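Gaveteiro de mesa Urar: avaliação

Procurava um gaveteiro pequeno para papéis e linhas de costura. Escolhi o branco, de linhas direitas.

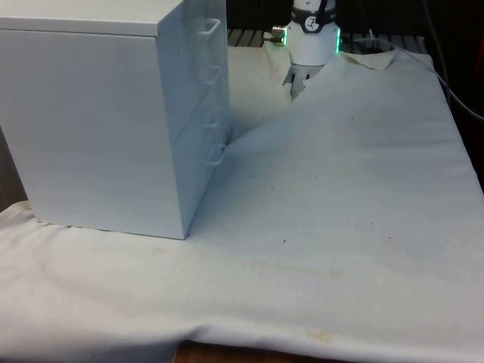

Última atualização: abril

Uso-o há 13 semanas, em cima de um pano branco. As faces laterais são lisas e o tampo é plano, dá para pousar coisas. Limpa-se com um pano húmido.

A gaveta de cima é a que menos me convence: se não a empurro até ao fim, fica um pouco saída.
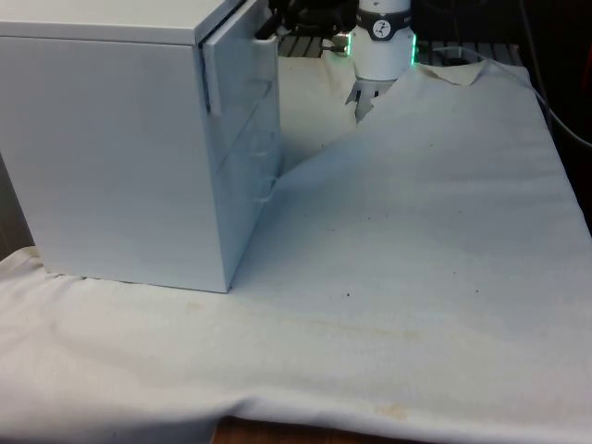

Gavetas

Abrem sem ruído. Com a de cima aberta e inclinada vê-se o interior, branco e liso.

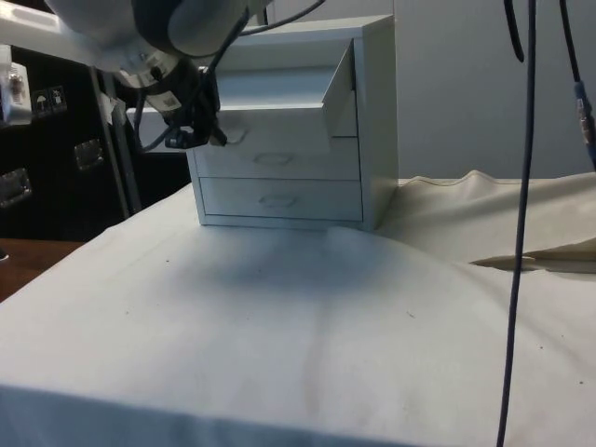 Nota final

Voltava a comprar, mas queria um batente nas gavetas.

Othmane Chraibi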